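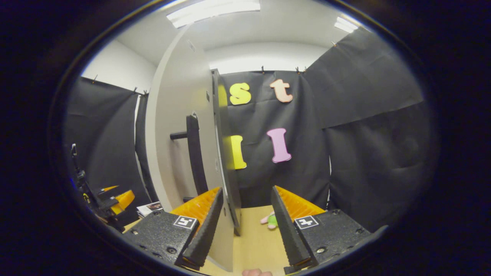
Schwarzer Stoff an der Wand: meine Tipps zum Aufhängen, Bügeln und Bekleben

Seit ich die kleine Kammer neben der Werkstatt rundum mit schwarzem Stoff verhängt habe, bekomme ich ständig dieselben Fragen gestellt. Wie hält das, warum hängt das bei dir so gerade (tut es gar nicht, dazu gleich mehr), und womit kriegt man Schaumstoffbuchstaben auf einen Vorhang, ohne ihn zu ruinieren? Ich schreibe das jetzt mal alles zusammen auf, dann kann ich beim nächsten Mal einfach den Link verschicken.

Vorweg: Ich bin keine Raumausstatterin. Ich nähe mittelmäßig, bohre ganz gern und habe beim ersten Versuch so ziemlich alles schief gemacht, was man schief machen kann!

Welcher Stoff?

Für Wände nehme ich am liebsten Molton, den dicken, matten, der auf einer Seite leicht aufgeraut ist. Er schluckt Licht, dämpft ein bisschen den Hall und verzeiht kleine Löcher. Dünner Futterstoff ist viel billiger, glänzt aber bei jeder Lampe, und man sieht jeden Dübel dahinter. Meine Freundin Wenche Dahlgren hat es mit einem Baumwolllaken probiert, das sie in der Maschine schwarz gefärbt hat. Das Ergebnis war dunkelgrau mit Wolken, hübsch eigentlich, bloß eben nicht schwarz.

Bitte großzügig rechnen. Wandbreite mal anderthalb, wenn es locker fallen soll, bei glatter Bespannung reicht die Wandbreite plus eine Handbreit auf jeder Seite. In der Höhe gebe ich 6 cm für den Tunnel oben dazu und 2 cm für den Saum unten. Und vorher waschen, wenn der Stoff das verträgt. Molton kann ordentlich einlaufen, und wenn er erst einmal zu kurz ist, hilft nur noch eine angesetzte Borte. Achtung, flammhemmend ausgerüsteter Stoff kommt bei mir nicht in die Waschmaschine, da lese ich vorher das Etikett.

Die Schienenfrage

Ich habe drei Sachen durch. Klemmstangen halten in einer schmalen Nische prima, aber schweren Stoff mögen sie nicht, bei mir kam die Stange gegen vier Uhr morgens herunter und der ganze Haushalt stand im Flur. Drahtseil sieht ordentlich aus, hängt aber in der Mitte durch, egal wie sehr man spannt. Geblieben bin ich bei einer einfachen Deckenschiene mit Gleitern. Die von Folluveo habe ich im März gekauft, 199 Kronen das Stück, weil wir da sowieso gerade bei den Schwiegereltern waren, und die lässt sich mit einer Metallsäge kürzen. Nach dem Sägen die Schnittkante entgraten, sonst haken die Gleiter genau an dieser Stelle. Jedes. Einzelne. Mal.

Falten und Knitter

Jetzt zum ehrlichen Teil. Mein Stoff an der Rückwand ist immer noch leicht knitterig, und ich kann inzwischen gut damit leben. Wer es schöner haben will:

- Den Stoff nie gefaltet lagern, lieber auf eine Pappröhre wickeln. Im Stoffladen einfach fragen, die werfen die Röhren meistens weg.
- Erst aufhängen, dann dämpfen. Liegend gebügelt und danach über die Leiter gezerrt, da kann man das Bügeln gleich bleiben lassen.
- Mit dem Dampf von oben nach unten arbeiten und mit der freien Hand am Saum ziehen (Handschuh an, der Dampf ist gemein).
- Bleiband in den Saum einziehen. Gibt es als Meterware und kostet nicht die Welt.
- Sprühflasche mit lauwarmem Wasser, feiner Nebel, über Nacht hängen lassen. Klappt bei Baumwolle recht gut, bei Polyester überhaupt nicht.

Leopoldo Huerta aus dem Nähkurs schwört auf einen Schuss Weichspüler in der Sprühflasche. Ich habe davon Flecken bekommen, er nicht. Also unten am Saum testen!

Buchstaben befestigen

Ausgeschnittene Schaumstoffbuchstaben sind federleicht, und trotzdem fallen sie gern herunter, wenn man sie falsch anbringt. Doppelseitiges Klebeband hält auf angerautem Stoff ein paar Tage und nimmt beim Abziehen die Fussel mit. Heißkleber hält bombig, nur kriegt man ihn nie wieder aus dem Gewebe, und manche Schaumstoffe schmelzen darunter weg. Was bei mir gut funktioniert, sind Stecknadeln mit flachem Kopf, schräg von hinten durch den Stoff in den Schaum gesteckt. Von vorn sieht man nichts. In Räumen, in denen Kinder spielen, nehme ich lieber ein paar Stiche mit unsichtbarem Nähgarn, das dauert länger, pikst aber auch niemanden.

Bei den Farben lohnt sich ein Probehängen. Gelb knallt auf Schwarz richtig heraus, Rosa und Pfirsich wirken weicher, und ich mag die Mischung sehr. Mein Dunkelblau dagegen war aus zwei Metern Entfernung einfach weg. Großbuchstaben mit Serifen stehen übrigens stabiler als das kleine s, das hat so gar keine gerade Kante und braucht mehr Nadeln, vor allem in den beiden Bögen.

Wer alles auf exakt einer Höhe haben möchte: einen Faden quer spannen und mit Schneiderkreide markieren. Ich mache das nach Augenmaß, und entsprechend sitzt auch mal ein Buchstabe etwas höher als sein Nachbar.

An die Tür denken

Das habe ich beim ersten Mal komplett vergessen. Stoff, der bis an den Türrahmen reicht, wird von der Klinke eingefangen oder unter dem Türblatt eingeklemmt, und dann zieht man mit Schwung die halbe Wand ab. Also vorher die Tür einmal ganz auf- und wieder zumachen und schauen, wo sie entlangstreicht. Dort bleibt der Stoff weg oder wird mit einem Raffhalter zur Seite genommen. Den Saum lasse ich zwei Finger breit über dem Boden enden, dann kommt auch der Staubsauger noch drunter.

Und die Buchstaben bitte bei halb offener Tür anschauen, bevor man sie endgültig festmacht. Myrtle Villanueva hatte ein ganzes Wort angenäht, von dem man beim Hereinkommen nur die zweite Hälfte lesen konnte, den Rest verdeckte das Türblatt.

Eine weiße Tür neben so viel Schwarz zeigt leider jeden Fingerabdruck. Ich wische das Türblatt mit einem feuchten Mikrofasertuch und einem winzigen Tropfen Spülmittel ab, rund um das Klinkenschild mit einem Wattestäbchen. Scheuermilch lasse ich auf lackierten Türen weg, die wird sonst stumpf. Schwarze Klinken putze ich nur nebelfeucht und reibe sie gleich trocken, sonst bleiben Kalkränder.

Fussel, Staub und Katzenhaare

Schwarzer Stoff sammelt alles. Wirklich alles. Die Kleberolle ist bei großen Flächen eine teure Angelegenheit, ein feuchter Gummihandschuh kann es genauso gut: anziehen, immer in eine Richtung streichen, Fusselwurst abnehmen, weiter. Für oben nehme ich die Polsterdüse auf kleinster Stufe und nähere mich den Buchstaben lieber vorsichtig. Die Buchstaben selbst tupfe ich mit einem leicht feuchten Schwamm ab.

Wenn ihr noch eine gute Methode gegen ausgeblichene Stellen am Fenster kennt, schreibt sie mir bitte in die Kommentare. Nachfärben mit dem Schwamm habe ich schon probiert, die Fensterbank hat davon jetzt auch etwas abbekommen.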